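Ticket 841: Notamel label printer drops off the network every night
Opened: Nov 2, 2018
Status: open, waiting on supplier
Site: Hotcombe shop, back office

Hello again, me with the printer. I'm putting everything in one place this time because my last ticket got split into two and I ended up answering the same questions twice!

The short version is that the label printer works fine all day and then in the morning the stock program says "device not found". If I turn the printer off and on again it comes back in a minute or two and behaves itself until closing. Next morning, same thing. It started in August, a week or so after the new router went in, though I didn't put the two together until much later (I blamed the printer, then the cable, then the cleaner's hoover, sorry cleaner).

What I've tried so far:

Swapped the network cable for the spare in the drawer. No change.

Moved the printer to a different port on the router. No change, and I managed to unplug the card machine while I was at it, so please don't ask me to do that one during opening hours again.

Updated the Notamel software on the PC. It asked to restart three times and then told me it was already up to date.

Printed the settings page from the printer's own menu, once when it was working and once first thing in the morning before I'd touched anything. This was the interesting bit. The working one had an address ending in 70 and the morning one had an address ending in 9. The PC is still looking for 70, so of course it can't find it.

So I rang the helpline and the chap there said it sounded like the router was handing out a new address overnight, and could I set a fixed one. I said I could if somebody told me where. He sent me the guide, which is for the older model and has a menu mine hasn't got. I went through every page on that tiny screen looking for "Static" and the closest I found was "Manual", which wanted a subnet mask and a gateway. I copied both off the settings page, saved it, and it worked all of Tuesday.

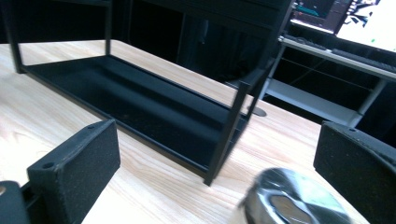

Rack on the table, tray end.

Wednesday morning, device not found. I could have cried. I printed the settings page again and it had gone back to "Automatic" on its own, so either it doesn't save properly or something is resetting it. I did the whole thing over again, and this time I held the OK button until it beeped, which I hadn't done before. That lasted one night and then it went back again.

Meanwhile we've got a delivery from Trurnura that needs relabelling, 2,843 items, and I'm having to start each day with the off-and-on routine before I can print a single one. It's not the end of the world, but it does mean the first customer usually catches me crouched behind the desk.

Other things you'll want to know. The printer goes through the same extension lead as the PC, and the PC has never lost anything overnight. The clock on the printer is right. The other printer (the ordinary one for invoices) is on the wi-fi and has never dropped off once. The light on the front is green in the morning - steady, not flashing - so it clearly thinks it's connected to something.

Update, same day, after lunch: your reply came through, thank you. I've looked in the router as you asked and found the page called "Address reservation". The label printer is in the list, but it's under the name Giáp, and I have no idea where that came from. The number on the sticker matches though, letter for letter, so I've reserved the address ending in 70 for it and left the printer on Automatic this time.

I haven't switched anything off since. I'll print the settings page tomorrow before I touch the power and attach it here. If it says 9 again, could somebody ring me before ten? After that it's only me on the till.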